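January 22, 2019
By Montoya, course instructor

Handout for week 2: house rules for simulated arm work

Okay, welcome back. Last week was all setup and passwords, so this is the first handout with any meat on it. I talk fast in lecture and I skip things, which is why I write these up. Read it before you come to lab. It'll take you less time than waiting for me to come around to your desk!

A few of you asked why we bother with rules when the arms are simulated. Fair question. You can't break a simulated gripper, and you can't pinch your hand in one. But everything you write in Prirow this month gets moved over to the real cell at Saddale in May, and your habits move over with it. If you've spent the winter letting the arm plow through the shelf wall because the reset button is right there, you'll do the same thing on hardware, and the reset button over there is me with a wrench.

So, the rules. They aren't the official safety standard (we get to that later in the term, and it's a slog, bring coffee). They're how we work in this course. Some of them came from places I've worked and some of them came from earlier classes making a mess.

Rule one: know your zero state

Before any run, load the scene and look at it with nothing moving. I mean look at it, with your eyes, for a good 20 seconds. What's on the table? What's in the shelf? Where are the arms parked? Write that down in your run log in plain words. "Table clear, shelf clear" is a perfectly good entry. "Normal" is a terrible entry and I'll hand it back to you, since I have no idea what you think normal is.

The reason I'm fussy about it is that a leftover object from an earlier run can sit in a corner and quietly change your results. I've graded whole lab reports about a grasp that kept failing when the trouble was an extra block nobody had cleared.

Rule two: the camera doesn't show you the whole robot

I keep coming back to this one every year. An overhead view feels like it shows you everything, and it really doesn't. The arm can be right next to your work area and still be outside the picture, or almost outside it. People see a clean white table, decide the space is free, and send the next move.

Take the view from directly above, with the cyan shelf up in the corner. The only bit of robot you get is a sliver of black gripper at the far left. Then look at how much gray is lying across the lower half of the table. There's a T-shaped shadow in the middle and a big lumpy one on the right, and the arm throwing that big one is out of view.
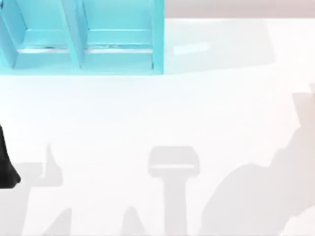
Rule three: shadows are hints, joint values are facts

Now, don't run off and start measuring shadows. I had a project team do that once (very clever, very wrong). A shadow slides and stretches depending on where the light is and how high the arm is, so it tells you there's something up there and that's about all it's good for. If you want to know where the arm is, read the joint values. Prirow prints them in the side panel and they go into the log too.

My own routine goes like this. I check the view, and if I see a shadow I can't match to something, I stop and open the side panel. I work out which arm it belongs to and how far it is from where I want to go. Then I send the move. It sounds slow, but after a week you'll do it without thinking.

And the other direction matters too. If there's no shadow, you still check. Some of the scenes have shadows switched off, and a soft light can wash them out.

Rule four: slow first, then less slow

The first run of any new motion is at 50 percent speed or lower. Always. I don't care if you only changed one number. One number is how you get a wrist that takes the long way around. Once you've watched the whole motion from start to finish without touching the stop key, you can bring the speed up.

Please don't walk off to get a snack during a first run. Yes, in simulation too. Same habits, remember?

Rule five: give the shelf some room

Open shelves look friendly, and they're the thing you'll hit the most. The walls are thin compared to your gripper, and seen from overhead it's really easy to misjudge where a divider stops. So when you reach into a compartment, go in from the open side, line up before you enter, and back out the way you came. No diagonal exits. Every class has somebody who tries to save half a second with a diagonal exit.

Set your clearance in the scene file and leave it alone. If your plan only works after you've shrunk the clearance, then your plan doesn't work, and that's fine, come talk to me and we'll find another way in.

Rule six: log the bad runs

I want the failures. All of them. The Pidia template has a line for "what happened" and a line for "what I changed," and you fill in both, even when the answer is "no clue" and "nothing yet." Don't delete a run because it's embarrassing. The best report I got last year was run after run of things going sideways, with a very good paragraph at the end about a frame that had been set up backward from day one.

File names use the run number and your initials and that's it. No "final," no "final_new," no "final_REAL." You know who you are.

Rule seven: say it out loud when you share a cell

In simulation you're mostly on your own, but from week four you'll be paired up with two arms in one scene. Before you move yours, say so, and wait for your partner to answer. A nod doesn't count if you're both staring at screens. Practice it now, even if it feels silly, because at Saddale it's required and I will stop the session if I don't hear it.

For lab this week

Load the starter scene, write a zero state entry, and do three slow reaches into the right-hand compartment and back out. Nothing to pick up yet. Keep the joint panel open the whole time and jot down any moment when the view and the numbers surprised you. Hand in the log and half a page on what you'd add to these rules or throw out. I do read those, and rule seven started as somebody's half page.

If the scene won't load, restart Prirow once, and if it still won't load, come find me in room 487. I'm usually there after lunch.

Contact: Montoya, room 487 | Copyright 2019, course use only | Back to top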